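Giludside Room and Bottled Goods Set: Data Card

Last updated: November

## Summary

The Giludside set is a collection of still pictures of everyday packaged goods and of the indoor room in which they were handled. It is maintained by the Tarawneh reading room and issued to partner institutions for work on label reading, container recognition and interior layout. The present release contains 2873 pictures, of which 700 concern bottled drinks.

## Contents

The bottled drinks portion covers water, juice and cold tea. Labels in one language and labels in several languages are both included. Contributors were asked to retain pictures in which the lettering is slanted, softened or only partly legible, as labels are seldom met square-on in daily use.

The room portion covers walls, floor, ceiling lighting and windows. No attempt has been made to turn these pictures upright, and users should expect to find the ceiling at the side in a number of them.
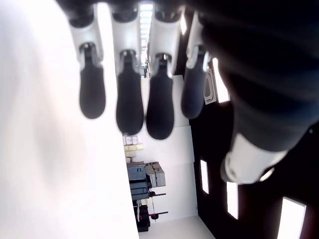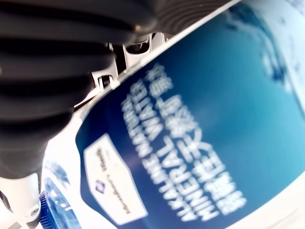

## Annotation

Each label was transcribed by one reader and checked by a second. Transcriptions follow the printed line breaks and keep capital letters as printed. Where a character could not be read with confidence, it is entered with a query mark and excluded from scoring. Hipólito Fuentealba supervised the transcription of labels carrying more than one script.

Room annotations are limited to a short vocabulary: wall, floor, ceiling, light panel, window and fixture. The term "fixture" is applied to any small mounted plate whose purpose is not evident.

## Divisions

A held-back portion of 112 pictures is kept for comparison between institutions and is not distributed. The remainder is supplied as a single folder, with transcriptions in a separate text file under the same names.

## Known limitations

Drinks with blue labels are over-represented. Glass bottles are scarce, and 20 entries lack a second reading. These are marked in the Estis index and will be completed in the next release.

## Terms of use

The set may be used for teaching and research. Redistribution requires written consent, and any published work should cite the release by name. Product names appear only as printed on the goods and imply no endorsement.

## Contact

Corrections should be addressed to Samer Nimri at the Billov office, quoting the picture number and the line of the transcription concerned.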